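Lista de verificación: apertura de cuentas e incentivos comerciales
Entidad: Burnby, red de oficinas
Fecha de revisión: octubre de 2018
Revisor: Sławomir Wilczyńska, control interno
Alcance: cuentas corrientes, cuentas de ahorro y tarjetas de crédito abiertas en oficina
Muestra: 40 expedientes de 2 oficinas

Clave: C = conforme; NC = no conforme; OBS = observación; N/A = no aplicable

1. Consentimiento del cliente

1.1 Solicitud firmada antes de la fecha de alta. NC
Comentario: 33 expedientes conformes. En el resto, la firma es posterior al alta en el sistema o no figura. La oficina alega altas por vía telefónica, pero no aporta la grabación.

1.2 Firma cotejada con la ficha de identificación. C

1.3 Contratación de producto adicional recogida en documento separado. OBS
Comentario: el modelo vigente agrupa cuenta y tarjeta en una sola casilla. Admisible según la norma interna, aunque impide acreditar que el cliente pidió ambos productos. Se propone desdoblar la casilla.

1.4 Entrega de información precontractual. C
Comentario: acuse de recibo en todos los expedientes de la muestra.

2. Datos de contacto

2.1 Teléfono y correo electrónico atribuibles al titular. NC
Comentario: se detectan direcciones de correo repetidas entre titulares sin relación acreditada. El filtro de duplicados de Ovutine solo compara el documento de identidad. Solicitada la ampliación del filtro a correo y teléfono.

2.2 Cambios de domicilio con justificante. C

2.3 Envío automático de aviso al cliente tras cada alta. OBS
Comentario: el aviso sale al correo introducido por el gestor. Si el dato es erróneo, el control no opera. Debe enviarse también al último contacto validado.

3. Actividad de las cuentas

3.1 Cuentas sin movimiento en los noventa días siguientes al alta identificadas en informe mensual. C
Comentario: informe disponible y firmado. Véase 3.2 para su tratamiento.

3.2 Análisis de las cuentas sin movimiento por gestor. NC
Comentario: el informe se archiva sin desglose. Extraído el detalle por el revisor, 21 altas inactivas corresponden a un mismo código de gestor. Trasladado a cumplimiento normativo para su examen; esta lista no prejuzga el resultado.

3.3 Traspasos entre cuentas del mismo titular en las 48 horas posteriores al alta. OBS
Comentario: existen traspasos de importe mínimo con devolución posterior a la cuenta de origen. Pendiente de confirmar con los titulares.

3.4 Comisiones cobradas en cuentas no solicitadas. N/A
Comentario: sin reclamaciones resueltas a favor del cliente en el periodo. Se reabrirá el punto si cumplimiento confirma altas no consentidas.

4. Incentivos y objetivos

4.1 Objetivos comerciales aprobados por escrito. C

4.2 Retribución variable no ligada únicamente al número de productos. NC
Comentario: el esquema de las oficinas pondera el número de altas por encima de la permanencia y el saldo. La consultora Rissanen ya recomendó invertir los pesos en su informe anterior. Sin plan de acción documentado.

4.3 Cláusula de recuperación de la retribución variable. OBS
Comentario: aplicable a directores de zona; no alcanza a directores de oficina.

4.4 Seguimiento diario de ventas sin publicación de resultados individuales. C

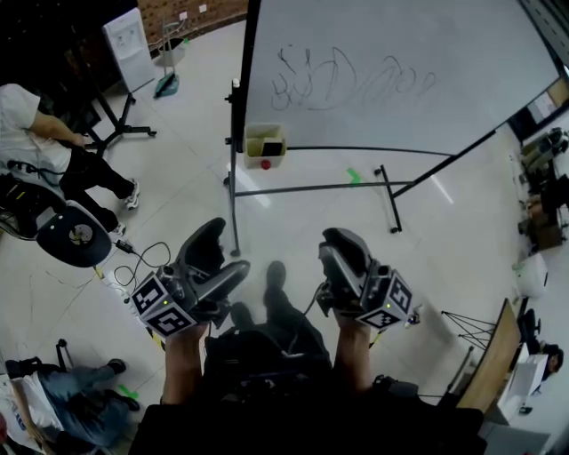
5. Canal de denuncias

5.1 Canal accesible a toda la plantilla. C
Comentario: gestionado externamente por Bralov. Prueba de acceso satisfactoria desde las dos oficinas.

5.2 Anonimato del denunciante. OBS
Comentario: el formulario exige indicar oficina y puesto. En oficinas pequeñas ambos campos bastan para identificar a la persona. Convertir en opcionales.

5.3 Comunicaciones sobre prácticas comerciales elevadas a la comisión de auditoría. NC
Comentario: se elevan solo las clasificadas como graves. La clasificación la realiza el área comercial, que es parte afectada. Debe pasar a cumplimiento.

5.4 Ausencia de medidas disciplinarias contra denunciantes en los doce meses siguientes. C
Comentario: verificado con recursos humanos sobre los casos cerrados.

6. Acciones requeridas

6.1 Contactar con los titulares de los expedientes no conformes del punto 1.1. Responsable: atención al cliente.
6.2 Ampliar el filtro de duplicados. Responsable: sistemas.
6.3 Presentar nuevo esquema de retribución variable. Responsable: recursos humanos. Plazo: diciembre.
6.4 Reasignar la clasificación de denuncias. Responsable: cumplimiento normativo. Efecto inmediato.

Los puntos NC se revisarán de nuevo con muestra distinta. Los puntos OBS se cierran con evidencia documental remitida al revisor.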